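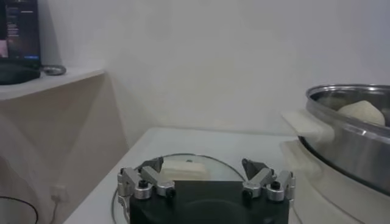 Two-finger gripper, open position.

Wavalcombe: The Complete Series, Library Edition
Published by Skonico Home and Library Media
Format: DVD boxed set with printed companion volume
Availability: In stock. Orders received before noon on a business day are processed the same day.

Overview

The Library Edition of Wavalcombe brings together all 50 episodes of the television drama in one boxed set prepared for public libraries, college media collections and licensed viewing groups. It replaces the separate season sets previously supplied by Skonico, which will not be reissued once current stock is gone.

The series was created by Iqra Sial and follows the Ouazzani family, owners of a ferry company in a harbor town, after the sale of the business divides the three adult children. Leen Haddadin plays Samira Ouazzani, the eldest, who returns to town in the opening episode to contest the sale. Tarek Lahlou plays her brother Nadir. The drama ran for five seasons and ended with the two-part episode "Slack Water."

All episodes in this edition are the full broadcast versions. The shortened cuts of the second season prepared for daytime repeats are not included, and libraries that hold those cuts on the earlier discs should note that the running order is different. In the earlier set, "The Winter Timetable" appeared before "Nadir's Boat." The Library Edition restores the order in which the episodes were first shown.

What the set contains

The complete series on disc, arranged by season, with each season in its own case.

A companion volume of 276 pages, edited by Rosalía Herrero, with a synopsis of every episode, a cast index and a list of music used in the series.

A printed disc contents sheet for circulation staff, giving the episode titles held on each disc.

A public performance certificate, supplied only with orders placed under the Group Viewing License.

A second copy of the contents sheet is packed inside the outer box. Libraries that circulate the seasons separately may wish to keep this copy at the service desk.

Additional features

Commentary by Iqra Sial is provided for the first episode of each season and for both parts of "Slack Water." In the final commentary, Ms. Sial discusses the decision to end the story at the auction and explains which scenes were written before the fifth season was confirmed. The commentary refers freely to the death of a leading character and should not be played for viewers who are new to the series.

The third season discs include a filmed conversation between Leen Haddadin and Tarek Lahlou, recorded during production of that season. It runs for 30 minutes and covers the courtroom episodes, the change in the relationship between Samira and Nadir, and the actors' work with the dialect coach. No scenes from later seasons are shown.

Deleted scenes are included for seasons one, three and four. No deleted scenes were kept from season two. Those from season five are held by the production company and have not been licensed for release.

Captions and audio

English captions for the deaf and hard of hearing are provided for every episode. The captions have been newly prepared for this edition and correct a number of errors in speaker names that were present in the season one discs. Captions are also provided for the filmed conversation, but not for the commentaries.

Audio description is available for seasons three, four and five. It can be selected from the main menu of each disc or with the audio button on most remote controls. Skonico regrets that no described track exists for the first two seasons.

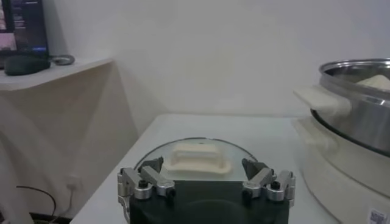
Each disc opens on a menu with the episode list, the audio settings and the caption settings. Settings chosen on one disc are not carried over to the next. Staff running a group viewing should therefore set captions again after every disc change, and should allow time for this when an evening program includes episodes from more than one disc.

Content guidance

Wavalcombe was produced for an adult evening audience. The series includes strong language, scenes of grief and, in the fourth season, a violent robbery. The ferry accident at the end of season two is shown at length. Episode-level guidance is given in the companion volume beside each synopsis. It is repeated in shorter form on the contents sheet.

Licensing

The Library Edition is sold under one of 2 licenses. The license must be selected when the order is placed and cannot be changed after the set has shipped.

Circulation License. Permits the library to lend the discs and the companion volume to registered borrowers for viewing at home. Individual seasons may be given separate catalog records. Public showing is not permitted.

Group Viewing License. Permits everything allowed under the Circulation License and also permits showings on the premises of the license holder, provided that no admission fee is charged. Audiences are limited to 50 persons for each showing. Organizations planning a larger event should write to the licensing office before announcing a date.

Neither license permits copying, online streaming or the use of still pictures from the series in printed publicity. A set of approved publicity pictures and a poster template may be requested from the licensing office by holders of the Group Viewing License. The credit line supplied with the pictures must appear wherever they are used.

Suggested group programs

The companion volume includes a discussion section by Rosalía Herrero for groups that do not intend to show the whole series. It proposes a short program built on the first two episodes of season one, the harbor inquiry episodes of season three and the closing two-part episode. Viewers will find some later events hard to follow without the linking synopses - these are printed together at the back of the volume and may be read aloud or copied for members of the group. This is the only part of the volume for which copying is allowed.

Replacement parts

Single replacement discs may be ordered for as long as the edition remains in print. The damaged disc does not need to be returned, but the order must state the season and the disc code printed near the center hole. Replacement cases are available for each season. The companion volume can be replaced only as a whole, and the contents sheet is supplied again without charge.

Returns

Unopened sets may be returned within 30 days of delivery. Opened sets are accepted only where a disc is found to be faulty or missing. Please check the contents against the printed sheet before any item is labeled or stamped, as sets bearing library markings cannot be taken back into stock.

Related titles

Viltitz: Seasons One and Two. Crime drama set in a mountain border town. English captions throughout. Circulation License only.

Wavalcombe: Music from the Series. Compact disc. The recording includes the opening theme and the full auction sequence, but omits the songs performed in the harbor bar.

Ordering and inquiries

Orders may be placed through a library supplier or directly with Skonico. Direct orders should give the delivery address, the billing address if different, the license required and a purchase order number. Shelf-ready processing is not offered on direct orders.

Licensing questions should be addressed to Aicha Hegazy, Licensing Office, Skonico Home and Library Media. The office is closed on Wednesday afternoons. Requests for publicity pictures should include the license number shown on the performance certificate.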